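Keeping an Old Garden Gate Swinging

September 26, 2018
Filed under: Yard and Workshop

A wooden gate that has hung for 34 years will sag, stick and weather, and most of that can be put right in an afternoon. These tips come from the side gate at our place on Ellis Lane and from a pair of bigger ones I rehung in Vullside.

Find out what is sagging

Open the gate halfway and lift the latch end by hand. If the hinges move, the screws are loose. If the post moves, leave the gate alone and deal with the post first. If neither one moves but the gate still drops, the joints in the frame have let go.

Loose hinge screws

Take out one screw at a time and put in one of the same thickness that is an inch longer. Where the wood is chewed up, drill the hole clean, glue in a piece of hardwood dowel, let it dry overnight and drill a fresh pilot hole. Matchsticks and glue will get you through a weekend. Use galvanized or stainless screws outdoors.

A frame out of square

Prop the latch end on scrap wood until the top rail is level. Then fit a diagonal brace from the bottom of the hinge side to the top of the latch side. A wooden brace put in the other way does next to nothing. For a wire cable and turnbuckle it's the reverse, top of the hinge side to bottom of the latch side. Tighten the turnbuckle a little, wait a day, then tighten again.

Latches that miss

Rub chalk on the latch bar and close the gate. The mark shows where it hits. Move the catch and leave the bar where it is. Fill the old holes before you paint.

Gates swell in July and shrink in winter. Leave a gap on the latch side that you can get a pencil into.

Old paint

Anything painted before 1978 may have lead in it. Test it before you sand. If it's sound, wash it with dish soap, rinse, let it dry for 2 days and paint over it. Scrape only what is already lifting, and put a drop cloth under the gate so the chips stay out of the flower bed.

Paint the bottom edge. Most people skip it, and that is where water gets in. Take the gate off its hinges and lay it across sawhorses if you can't reach.

Rusty hinges

Wire brush, wipe, prime, paint. Keep paint off the pin. A few drops of oil on the pin every 6 months is enough.

Stone and brick posts

On the Forlow Road side the hinges go into brick. Put the anchors in the brick itself and keep them out of the mortar. Drill slowly and blow the dust out of the hole before the anchor goes in.

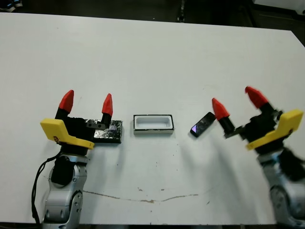
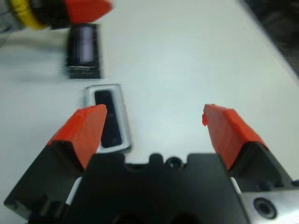 More in Yard and Workshop

Setting a post in clay soil
Sharpening hedge shears
Storing leftover paint through the winter
Cleaning moss off brick steps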